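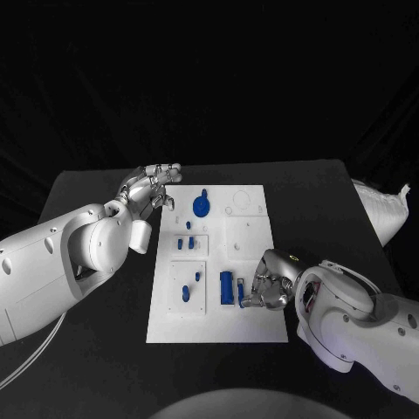

Demonstration gathering (robot learning)

Last revised March 2022, by the Culness Robotics Pages editors

Demonstration gathering is the practice of recording a robot while it does a job under human guidance, so that a learning system can later be trained to do the same job alone. One complete recording is called an episode or a demonstration. It usually holds the camera views, the joint positions of each arm and hand, and the commands that were sent at every moment. A trained system looks for the link between what was seen and what was done next, and it needs to meet that link many times over, from many starting points, before it can handle a peg that sits a little to the left of where it sat before.

The idea is wonderfully direct. Instead of writing out in code how to tilt a cylinder until it slips into its hole, a person simply does it through the robot, over and over, and the small corrections that are so hard to put into words end up in the data.

Methods

Guidance comes in several forms. In hand guiding, the person takes hold of the arm itself and moves it through the task. In leader-follower control, a second, lighter arm is moved and the working arm copies it. With gloves or hand tracking, the motion of human fingers is mapped onto robot fingers, which suits hands with many joints but brings its own puzzle: a human thumb and a robot thumb rarely bend the same way, and every mapping is a compromise. Operators talk about "growing into" a mapping, and most need practice before their recordings are worth keeping.

Two-armed setups add another layer. The arms share one workspace and must stay out of each other's way, and a good demonstration shows where the idle arm waits as well as what the busy one does.

Assembly boards

Peg-and-hole boards are a favorite subject, and it's easy to see why people get hooked on them! A flat board carries plates, slots and holes, and a set of loose parts goes with it. The parts are cheap to print, quick to reset, and hard enough to be interesting, as a small error in angle can stop a peg from going in at all. Parts in one strong color against a pale board are also easy for a camera to pick out, and a plain dark backdrop keeps the rest of the room from becoming something the system learns by accident.

A head-level camera looks down over both arms and takes in the whole board, though a hand working low over a part can hide the very contact that matters. Many groups add wrist cameras for that reason. Others leave the head view alone and accept the blind moments, in the hope that the joint readings fill them in.
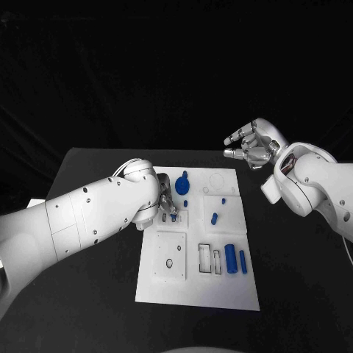 Gullholm operators, asked about their routine, replied that the hardest habit to teach is slowing down just before contact, and that an episode with one clean recovery from a missed hole is worth keeping even when it runs long.

That view has gained ground. Early collections kept only perfect runs, and systems trained on them tended to freeze or wander after the first slip. Mixed collections, with slips and recoveries marked as such, give the learner something to fall back on.

Size and sorting

The Atska set, a well-liked small collection of board tasks, holds 676 episodes, of which 628 passed review. The rest were set aside for dropped camera signals, bumped boards, or an operator stopping partway. Its five tasks range from standing a peg on a plate to seating a gear on its post. The Ebihara project took another route and recorded around 300 episodes of a single insertion, changing the board's angle every time.

Review is slow, unglamorous and oddly absorbing. A reviewer plays each episode through, trims the dead time at either end, checks that the camera and joint clocks agree, and adds a plain sentence saying what was done. Clock drift is the classic trap. If the pictures lag the joints by even a fraction of a second, the learner sees the hand in one place and is told it was in another.

Open questions

It isn't settled how far examples from one kind of hand can help another. Grippers with two fingers and hands with five share the goal of a task but little of the motion. Some groups train on both and let the system sort it out, and early results there are exciting, if uneven. Another question is how much variety in lighting and layout can stand in for sheer numbers.

See also: leader-follower control; hand retargeting; peg insertion; imitation learning

This site uses cookies to remember your reading settings. Accept / Manage choices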